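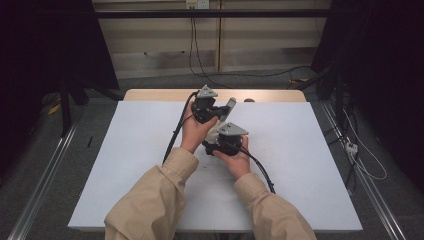 Keeping a pair of hand-held grippers in order

The grippers come off the shelf at eight in the morning and are not used before nine. The hour between is spent on a white board laid over a wooden table, and most of what decides whether the day's recordings can be kept is settled there.

Priller runs two of these stations, both built to the same plan. Each has a table, a pair of hand-held grippers on cables and a pale wall behind. The operator holds one gripper in each hand and does a household or packing task with them, and the movement is logged so that an arm can later be trained on it. The grippers have no motors to speak of. Closing the fingers is done by the operator's own hand, and the log records how far they have closed, where the gripper is and what its camera sees.

That makes the machine simple to describe and rather fussy to look after. An error in a robot arm tends to announce itself with a fault code. An error in a hand-held gripper goes quietly into the data, and may be found a week later by whoever tries to train on it.

The first check is the fingers. They are printed parts and they wear at the tip and at the root. The tip wear is easy to feel with a thumbnail. The root wear shows as play: hold the body still, push the finger sideways and look for movement at the joint. Priller's written limit is half a millimetre. Anything over that and the finger is changed, together with its opposite number, so that the pair always has the same hours on it. Spare fingers are bought from Hetetex in bags of 8, and the bag date is written on the inner face of each one before fitting.

Next comes the opening. Both grippers are closed fully, then opened fully, and the reading is noted at each end. The two units should agree to within 3 counts on a scale of 1000. If they do not, the zero is set again with the fingers lightly touching. Squeezing hard during this step is the commonest mistake. The fingers bend under load, the zero is taken with the bend included, and every later reading is slightly too wide.

Then the pair is brought together over the board and the two bodies are held close, one above the other, while the software compares their positions. A fixed offset between them can be corrected. A drifting one cannot, and the usual cause is a loose plate or a bracket screw that has backed out. Screws are done up with a small torque driver from Iwasaki, kept in the station drawer and not lent out. Thread lock was tried for a month and given up, as the solvent in it crazed the plastic around the holes.

Cables are checked last, by flexing. The weak point is the first few centimetres after the housing, where the cable bends every time the wrist turns. The operator starts a short recording, works the cable gently in all directions and looks for dropped samples. A cable that drops even once is replaced. Repairs at the connector have been attempted and they hold for a few days.

The last part of the hour is a trial grasp, and the choice of object has some history. Wooden blocks were used at first and proved too forgiving. Smooth, pale, rounded things are better — they fill the camera's view, give it few edges to work with and slide if the fingers are not square.

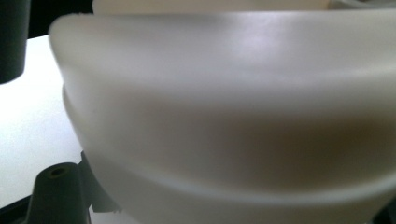 A rounded rim also shows up a twisted bracket quickly, as one side of the gripper meets the surface before the other. The operator takes hold, lifts, sets down and repeats from the opposite side. Exposure is looked at in the same recording. A white object on a white board will burn out to nothing if the setting has been left on automatic, so it is fixed by hand with the object close to the lens and then left alone for the session.

The board itself needs less care. It is wiped with a damp cloth and turned when the scuffs build up. The make in use is from Pomier, chosen for a matt face that does not throw reflections of the ceiling lights. A glossy sample was returned.

All readings go on a single sheet per pair: opening at both ends, position offset, dropped samples, parts changed. The sheet is scanned and stored with the recordings. When a batch is rejected, the sheet is the first thing pulled, and in most cases the entry that explains it is the opening at full close. That column is now filled in twice, before the session and after it, and a pair whose figures differ by more than the limit goes back on the board before it is put away.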